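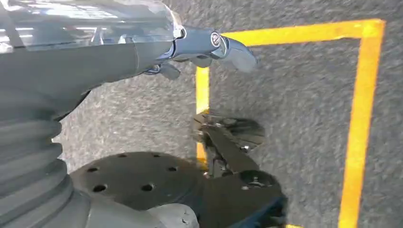 ## 4. Adding a guest strip to your zine

This section explains how to put a comic by a guest artist into a Grodard layout file. Before you start, please finish Section 3 (page size and margins). If you change the page size later, all the panels move and you must place them again.

1. Open your zine file and choose **Pages > Insert guest strip**.
2. Select the folder with the artist's scans. Grodard reads TIFF and PNG files only.
3. Type the artist's name exactly as they want it printed. The credits page copies this field, so "A. Kerslake" and "Aroha Kerslake" will become two different people.
4. Choose a panel grid. For a one-page gag strip, the grid called Halliday is usually the best.

**Note:** A strip title can have up to 31 characters, with spaces. A longer title is accepted on the screen but it is cut in print.

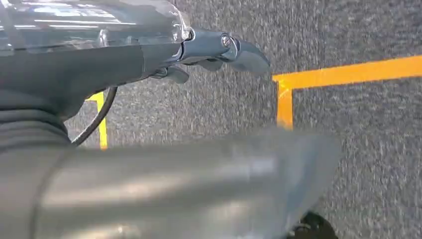
*Fig. 4-1. Gripper and wrist, seen from close.*

5. Drag each panel to its place. Hold **Shift** to keep the proportions.
6. Check the lettering at full size. Small letters which look good on the screen can fill with ink on cheap paper - we recommend to print one test page.

**Caution:** Do not use **Flatten** before the artist has approved the lettering. After flattening, the balloons and the drawing are one layer and the text cannot be corrected. 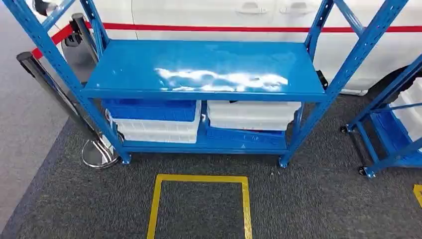 7. When the lettering is approved, choose **Flatten** and save the file under a new name.
8. Open **Credits** and look at the order of names. The default is alphabetical by family name: Cosgrove, Gape, Kerslake, Quinlan, Ruawai. To change it, drag the names up or down.

### 4.1 Strips that cross two pages

Turn on **Spread** before you place the first panel. Keep faces and balloons away from the fold, on both sides.
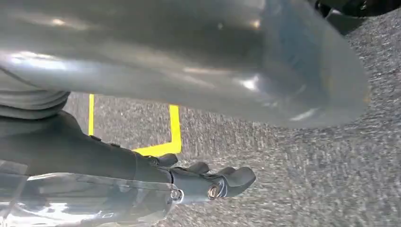
If the zine has more than 109 pages, the fold takes more of the paper, and you should set the inner margin to **Wide**. The program does not do this by itself.

**Note:** Files made with the old Suston plug-in open without balloon tails. Draw the tails again with the **Tail** tool, then repeat step 6.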